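My aunt kept her pens in a coffee can, and for most of my life I thought that was all the thinking a pen needed. You reached in, you stirred, something came out, and if it didn't write you put it back (why did we always put it back?) and stirred again. I've come around since then, slowly, and I'd like to make a case for the small desk box with a drawer.

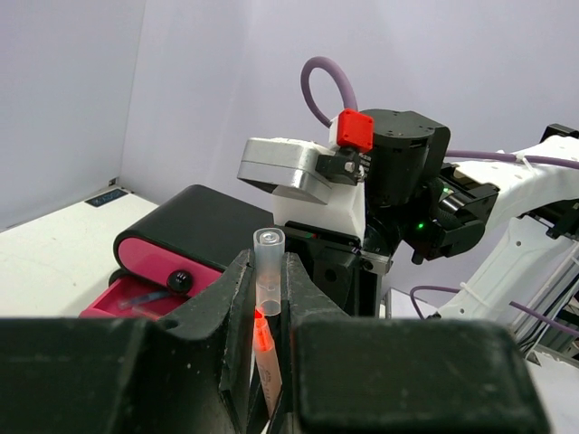 My conversion came in September, when Melquiades Becerra and I cleared out the supply closet at the Hillport reading room. We found 43 pens, and 14 of them wrote. Melquiades wanted to buy a big plastic tower for the lot. I argued for something small, along the lines of that black and pink box with its drawer pulled open and a single clear tube lying across the bottom. A drawer that size won't let you hoard! You open it, you see what you own, and you close it again feeling like a reasonable person.

Now, my friend Kgomotso Pretorius tells me that drawers are where supplies go to be forgotten, and that anything you want to use should stand in plain sight. I'll grant her half of that. I forgot a perfectly good glue stick for an entire winter once. But a drawer gets better the more often you pull it all the way out and set it on the table, and that's a habit anyone can pick up over a cup of tea.

She's right about correction tape, though. I use it daily, being a poor speller and a stubborn user of ink, and I like the see-through pink kind, with a ribbed band to hold on to and the insides on view. A thing that pleasant should be out where your hand can find it.

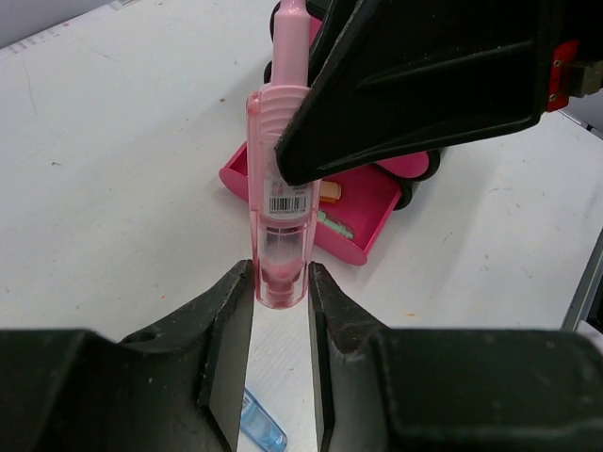

## What I'd keep, and where

One drawer, shallow, for whatever you use every week. One cup for the two or three things you use every day. Everything else goes in the closet or to a neighbor, and please, test the pens first.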